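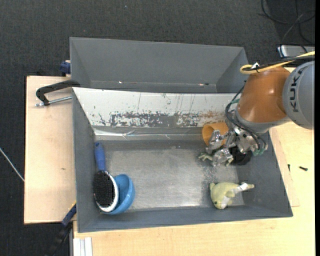 Who may add a new contact to the group's Nerka phone tree?
Any member with the Coordinator role. Members with the Caller role can view their own branch but cannot change it.

4. Setting Up the Phone Tree

The phone tree carries calls for court support, rallies and emergency meetings. Complete Section 3 (Member Roles) before you begin.

4.1 Creating the tree

1. Sign in to Nerka and open the Plekinetti panel.
2. Select New Tree and enter a name. Do not use the name of a person facing charges.
3. Assign at least 2 Coordinators. The panel will not save a tree with only one.
4. Add contacts by hand or upload a contact list. A single upload may hold up to 200 entries; longer lists must be divided.
5. Place each contact on a branch and select Save.

Note: A tree may hold 400 contacts in all. Groups that exceed this limit should open a second tree and link the two under Settings.

4.2 Sending a test call

1. Open the tree and select Test.
2. Choose one branch only.
3. Record the short message provided on the screen.
4. Select Send and wait 15 minutes before reading the results.

Contacts who did not answer are marked Open. Confirm their numbers in person where possible — an Open mark does not remove a contact from the tree.

Caution: Do not enter immigration status, medical details or arrest history in the Remarks field. Remarks are visible to every Coordinator and are included in exported lists.

Caution: Deleting a tree also deletes its call log. Export the log first if your legal team has asked the group to keep records.

For linked trees shared with another organization, see Section 5, Sotiropoulos Sharing Agreement. Groups using the older Flokex contact format must convert their lists before upload (Appendix B).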